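4.2 Preparing the tower for memory and processor installation

Applies to the Hinlow desktop chassis as supplied with the Fisura bench kit. Allow 16 minutes.

Caution: Disconnect the power cord and wait 18 seconds before touching any internal part. Wear a grounded wrist strap.

1. Lay the tower on its side with the open face up.
2. Move the power cables clear of the memory slots – do not pull on the wires.
3. Raise the retention frame of the CPU socket. Do not touch the contacts.
4. Set the detached bracket aside for step 6.

Desktop tower, side panel removed

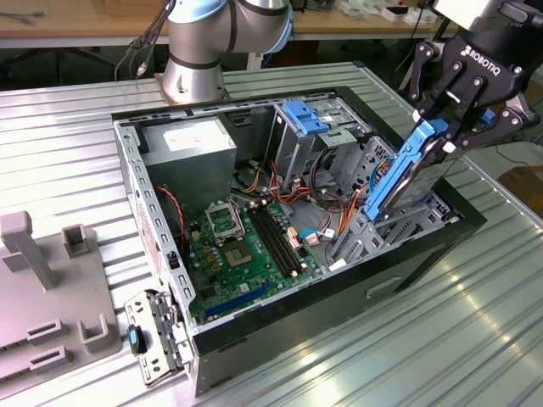
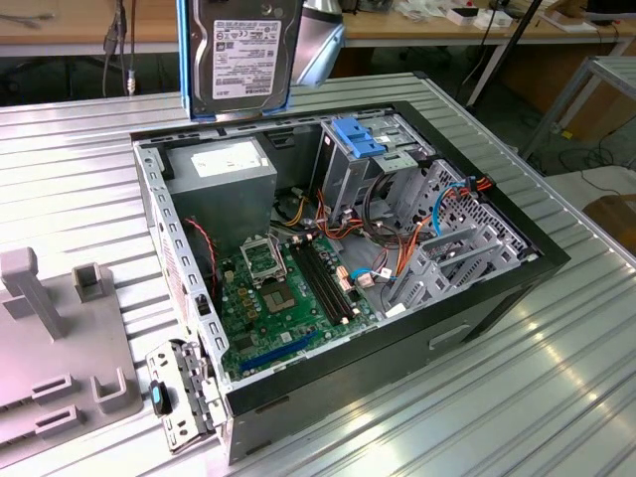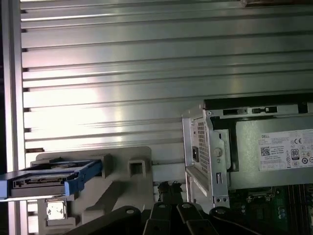
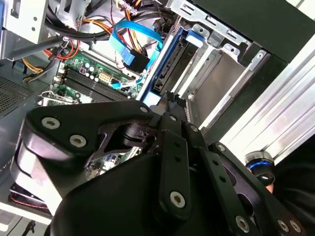

5. Check that the SATA cables are fully seated at both ends. A loose connector will give error 88 at first start.
6. Refit the bracket. The perforated side faces outward.

Note: Drive carriers slide out by the blue tabs. If a carrier binds, push it back in and try again – do not use a screwdriver as a lever.

Replacement latches are listed under Masri spare parts, section 6. Continue with 4.3, Installing the processor.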